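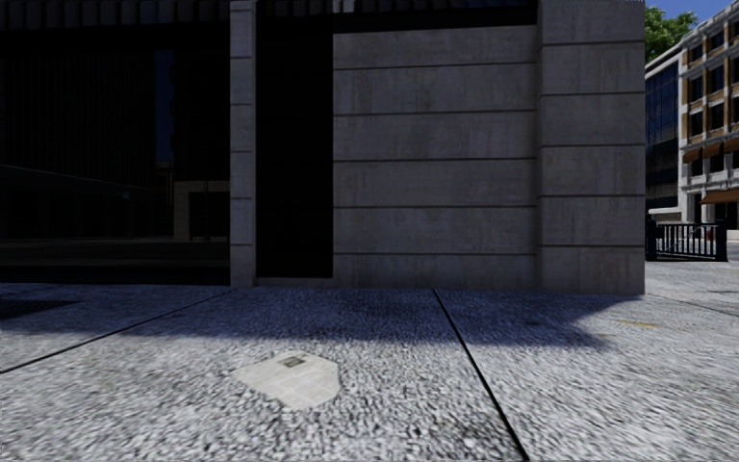
Hiltum Podora Sprayer: Owner's Manual
Section 11. Applying Water Repellent to Exterior Concrete
February revision
By Tzanetos Technical Publications

This section covers setup, spraying, and shutdown of the Podora sprayer with water-based penetrating repellents on sidewalks, steps, and exterior walls. For solvent-based products, use the solvent seal kit and follow Section 12. Do not use the standard seals with solvents.

Before you start

Read the label on the repellent container. If the label and this manual disagree on coverage, drying time, or protective equipment, follow the label. Settings in this manual apply to the sprayer only.

CAUTION: Wear chemical-resistant gloves and splash goggles whenever the tank is under pressure, including during cleaning.

CAUTION: Do not spray in direct wind. Drift can etch glass and mark painted metal. Mask windows, door hardware, and vehicles within range.

Surface preparation

1. Sweep the surface. Remove leaves, sand, and loose mortar.

2. Scrape off gum and tar with a plastic scraper. Metal scrapers leave rust marks on some finishes.

3. Wash the concrete. If you use a pressure washer, do not exceed 3,000 psi, and hold the tip at a constant distance. Fan tips only.

4. Rinse with clean water until the runoff is clear. Detergent left in the pores reduces penetration and may cause white spotting.

5. Let the surface dry for the time stated on the repellent label. Shaded walls and the lower courses of masonry dry last. Check these with a moisture meter before going on.

6. Inspect the joints. Replace sealant that is split, hard, or pulled away from the sides. New sealant must cure fully before the repellent is applied. 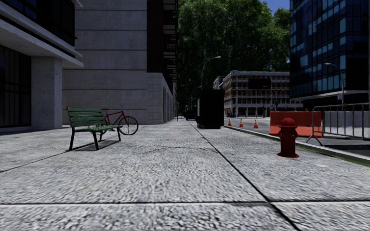 Figure 11-2. Concrete sidewalk with dark expansion joints.

Note: Movable items such as benches, planters, and bicycles should be taken off the work area before washing. Cover fixed items with plastic sheeting and tape it at the base. Uncoated wood absorbs repellent and may darken permanently.

Filling the tank

1. Pull the relief valve and hold it until all sound of escaping air stops.

2. Turn the pump handle counterclockwise and lift out the pump assembly.

3. Place the strainer basket in the tank opening. Pour repellent through the basket up to the FULL line. Do not fill past the line. The pump needs air space to build pressure.

4. Do not dilute the repellent unless the label calls for it. Do not mix leftover product from two containers with different lot numbers.

5. Wipe the tank collar and the pump gasket. Grit on the gasket is the usual cause of slow pressure loss.

6. Insert the pump assembly and turn it clockwise until hand tight.

Fitting the nozzle

The sprayer is supplied with two nozzles. Use the gray fan nozzle for slabs and open walls. Use the black cone nozzle for steps, corners, and areas behind pipes. The Wenham extension wand accepts either nozzle and is sold separately under part number 189.

1. Lock the trigger in the OFF position.

2. Check that the nozzle filter is in place, with the open end facing the wand.

3. Thread the nozzle on by hand. Tighten one quarter turn with the wrench supplied. More force will crack the collar.

Spraying

1. Pump the handle until the gauge needle reaches the green band.

2. Test on a small area out of general view. Let it dry and check for color change before treating the rest.

3. Start at the bottom of a wall and work up. On a slab, start at the far end and work toward your exit.

4. Keep the nozzle square to the surface and move at a steady pace. The concrete should stay visibly wet for several seconds behind the spray.

5. Overlap each pass by half the width of the fan.

6. Spread puddles with a soft broom before they begin to dry. Dried puddles leave a glossy film that must be removed with the cleaner named on the label.

7. Re-pump when the needle drops below the green band. Spraying at low pressure produces heavy drops and uneven coverage.

Note: Stop work if the surface temperature rises above 82°F. Resume in the early morning or after the surface has been in shade long enough to cool.

If a second coat is specified, check the label for wet-on-wet instructions. Some repellents reject a second coat once the first has dried.

Shutdown and cleaning

1. Release all pressure at the relief valve. Return unused repellent to its container through the strainer.

2. Fill the tank one-third full with clean water, close it, and pump to the green band.

3. Spray the rinse water into a bucket until it runs clear. Dispose of it according to local rules. Do not empty it into a storm drain.

4. Remove the nozzle and filter. Soak both in warm water and clear the slot with the nylon brush. Do not use wire.

5. Hang the tank upside down with the pump removed. Store it above freezing.

Section 12, Solvent Seal Kit, follows.

© Hiltum. All rights reserved. | Contact Product Support | Back to top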